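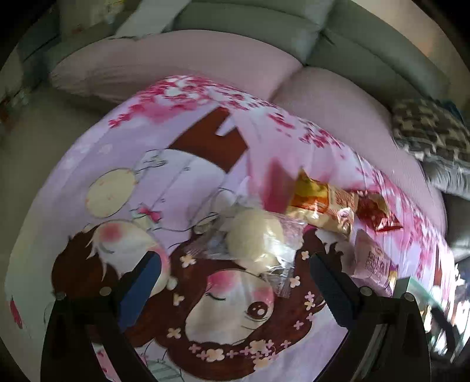 Hacer Sezer asked at the September meeting whether the snacks were still ending up on the beds, and if so, whether the trays had been worth buying. She said she had no objection to people eating in their rooms, but the grant was for getting food off the bedding and into one place, and she wanted the report to say plainly how far that had got.

Snacks are still being put on beds. It happens mostly when someone comes back from the store and turns the bag out to sort it. In most of the rooms taking part they no longer stay there. The rest of this report covers what was bought, what changed in the rooms and the shared kitchen, and what we would like to do with the money that is left.

Tostcombe House, room food storage
Progress report to the Randwood fund
Prepared by Alper Yüksel

1. What the grant was for

The house has 28 bedrooms on three floors and one shared kitchen on the ground floor. Residents keep dry snacks in their rooms, partly because the kitchen cupboards are small and partly because people like to have something near them when they study late. Before the grant, most of it was kept in the store bag it came in, on the bed, on the floor or on the window ledge. Crumbs in the bedding were the main complaint on laundry days, followed by wrappers behind the headboards.

We asked for money to give every room that wanted one a shallow tray and a small lidded bin, and to clear a shelf in the kitchen for anything opened.

2. Rooms taking part

20 rooms signed up. The other residents said they either did not keep food upstairs or already had a drawer for it. Two people on the top floor have asked to join since then and are waiting for the next order.

3. Trays

The trays came from Duman. We looked at deep boxes first, and Fadime Avcı tried one in her room for a while. Her trouble with it was that everything small went to the bottom and she forgot what she had. She found a packet of crackers in it long after she had bought another of the same kind. A shallow tray shows what is in it, and it can be carried to the kitchen and back with one hand under it.

The drawback is that a shallow tray fills up fast. Small packets sit well enough, but anything in a puffy bag takes up a lot of room and slides off when the tray is moved. We have asked residents to put the flat and heavy things in first and leave the soft ones for the top. 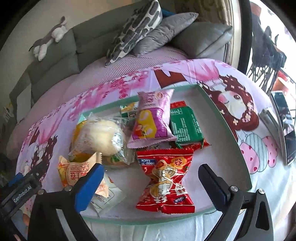
Wrapped buns need a note to themselves. They are bought often, they squash easily and they have the shortest date of anything people keep upstairs. We now ask that a bun goes to one side of the tray with nothing on top of it, and that it is eaten before the rest. Biscuits and candy can wait. Remzi Yurt has suggested a strip of tape on the tray rim to write the date on. Three rooms are trying this and it seems to work, though the tape has to be changed when the tray is washed.

Some residents keep the tray on a desk or side table with a cloth under it. This is fine as long as the cloth goes in the wash with the bedding. We had not thought about cloths when we wrote the room sheet and have added a line.

4. Bins

The lidded bins were ordered from Plastard and came late. The first delivery was the wrong size, with lids that did not stay shut, and it went back. The replacements arrived after the trays had been in use for six weeks, so for that time people were using whatever bag was at hand, and wrappers were still turning up in the beds. Things have improved since the bins went in. Clear film is the worst of it, as it does not show on a pale sheet and goes through the wash without anyone noticing until it comes out stuck to a pillowcase.

Bins are emptied by the residents themselves on the same morning as the kitchen bin. Orhun Başaran puts a note on the stairs door the evening before.

5. The kitchen shelf

This part has gone less well. The shelf was cleared and labeled for opened packets, and clips were put in a jar beside it. People used it at first. By the end of the month it was holding tea, a bicycle pump and several things that had no name on them. The clips have mostly gone upstairs.

Our view is that people who have opened a packet in their room are not going to walk down two flights to put it away. We would like to drop the shelf from the plan and put the clips in the rooms, where they have gone anyway. The shelf can go back to general use.

6. Laundry

Fadime has kept the laundry log. Duvet covers that had to be washed a second time for food marks have gone down in the rooms with trays. The log is short on detail for the first part of the period and we would not want to claim too much from it. Chocolate is still the usual cause. Light-colored covers show it most and the owners of those are, for the same reason, the most careful about using the tray.

We had one case of ants on the ground floor, in a room that was not taking part. The resident has since taken a tray.

7. Money

Trays, bins, clips, tape and delivery have all been paid for. The refund from Plastard for the first delivery has come through. The balance is 999 lira. Receipts are with Orhun and can be sent as copies.

8. What we would like to do next

With your agreement, we will use the balance for trays and bins for the two rooms on the top floor, and for a second bag of clips. We would also like to buy a few trays with a higher rim for the residents who keep mostly puffy packets. Duman has one in the right width but it was out of stock when Remzi called.

The room sheet needs a rewrite. It currently runs to two pages and hardly anyone has read the second. The new version will say: sort on the desk if there is space, shake out the cover if you sort on the bed, buns to one side, wrappers in the bin with the lid shut, tray washed when the bedding is washed.

Hacer has asked to see a few rooms before the next payment is discussed. Any afternoon after 3:00 works for the residents on the first two floors. The top floor would prefer a day's notice.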